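Home > Reference > Dictionaries > Science & Nature

The Clerorcombe Dictionary of Rivers and Lakes, 3rd edition
Edited by Laurinda Rocha
Publisher: Singhal
Paperback, 211 pages. In stock.

More than 2,000 entries on fresh water and what it does to the land it runs over, from ablation to zooplankton. Rocha has rewritten the long entry on deltas, which readers of the second edition will remember chiefly for its length.

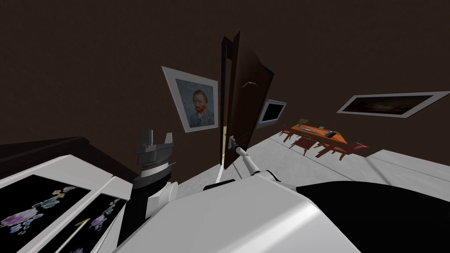
Cross-references have been cleaned up as well. In the last edition "oxbow" sent you to "meander," and "meander" sent you back to "oxbow," a fair picture of how an oxbow forms but a poor way to look one up. Both now have full definitions and a diagram.

New to this edition are 23 entries on groundwater, a revised table of stream orders, and an appendix on units for anyone still buying water by the acre-foot.

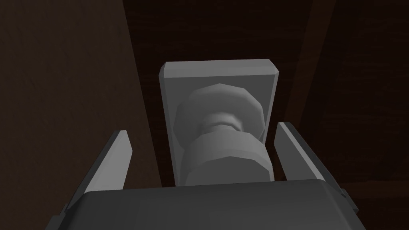 Round knob and backplate, gray.

The binding is sewn and lies flat once you have leaned on it. Type is small. The editor's position is that so are most tributaries.

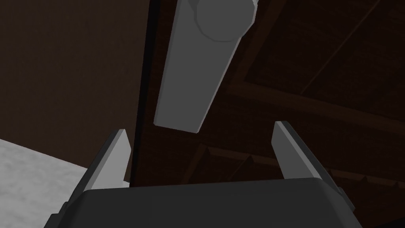 Also in this series

The Suvo Pocket Guide to Soils. Slimmer, cheaper, and surprisingly heated on the subject of clay.
Tririmora Atlas of Inland Seas. Large format. Measure your shelf first. Reprint due in December.

Customer remarks

We get mail about this book, most of it about the spelling of "arroyo," which we print both ways to annoy everyone equally. Some of it is more useful.
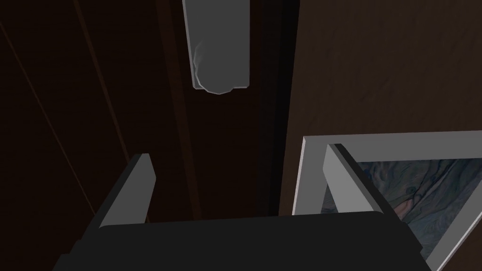 Odile: Bought it for my hydrology class and the groundwater entries are worth the upgrade. I do wish "seiche" came with a pronunciation. I've been saying it wrong in front of people for a whole semester.

Ships flat in a cardboard mailer. Returns accepted if unmarked.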